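Stamutwood to take on household repairs for Illstead and Doden

1 Jun 2026

For immediate release

Stamutwood, the community repair workshop in Illstead, is to open a second site in Doden this November. The new workshop will take in small household goods for mending, lend hand tools to local residents and run evening classes in basic repairs.

The Doden site is in the former Yakubu shoe factory on the canal side of the town. The building has stood unlet since the last tenant, a carpet wholesaler, moved out. Stamutwood has signed a lease on the ground floor and will share the loading yard with the two businesses already on the upper floors.

Last year the Illstead workshop booked in 3077 items for repair. Lamps, kettles and radios made up the largest group, followed by chairs and other small furniture. Clothing and soft goods are handled on a separate bench, and the waiting time there is now the longest in the building. Residents of Doden account for a growing share of the bookings and at present have to travel to Illstead twice, once to leave an item and again to collect it.

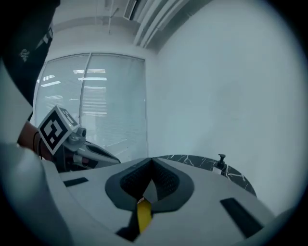
The Doden workshop will have 20 bench places, a counter for drop-off and collection, and a store for finished work. Small electrical goods will be tested for safety before they are handed back. Items that cannot be mended will be returned to the owner or, if the owner agrees, stripped for parts. Stamutwood will not accept gas appliances, microwave ovens, televisions or anything that needs two people to lift it.

Repairs will be charged on the same terms as in Illstead. There is a flat booking fee, and the owner pays for any parts. If the parts are likely to cost more than the item is worth, the workshop will get in touch before any work is done. The booking fee is not refunded if a repair turns out not to be possible, but it can be put towards a tool loan or a class.

The tool library will move to Doden in full. It holds 600 tools, most of them given by households in the two towns, and includes clamps, hand planes, sash cramps, wallpaper steamers and ladders. Members may borrow up to four tools at a time for a week. Illstead members will still be able to collect and return tools at the Illstead counter, though they will need to order a day ahead.

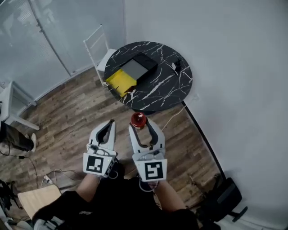 An open two-fingered gripper and a small red object above a wood-patterned floor.

Evening classes will begin once the workshop has opened. The first term covers rewiring a plug and a lamp, regluing loose chair joints, darning, and sharpening kitchen knives and garden tools. Each class runs for two hours and is open to anyone over 16. Materials are included in the price -- learners are welcome to bring a piece of their own, provided it can be carried in by hand.

The fitting-out of the ground floor will cost £4000, which has been met from booking fees and a sale of surplus timber held in Illstead in the spring. The work covers new lighting, extra sockets along the north wall and a ramp at the yard entrance. No changes are planned to the outside of the building, and the painted Yakubu lettering over the main door will stay.

Opening hours in Illstead are not affected. Bookings for Doden will be taken at the Illstead counter and by telephone from the start of November. Parking in the yard is limited to drop-off and collection, and there are cycle stands by the canal bridge.

ENDS

Notes to editors

Stamutwood is a not-for-profit repair workshop and tool library based in Illstead. It serves Illstead, Doden and the villages between them.

Press enquiries should be made to the Stamutwood office in Illstead. Visits to the Doden site can be arranged once the lighting work is finished.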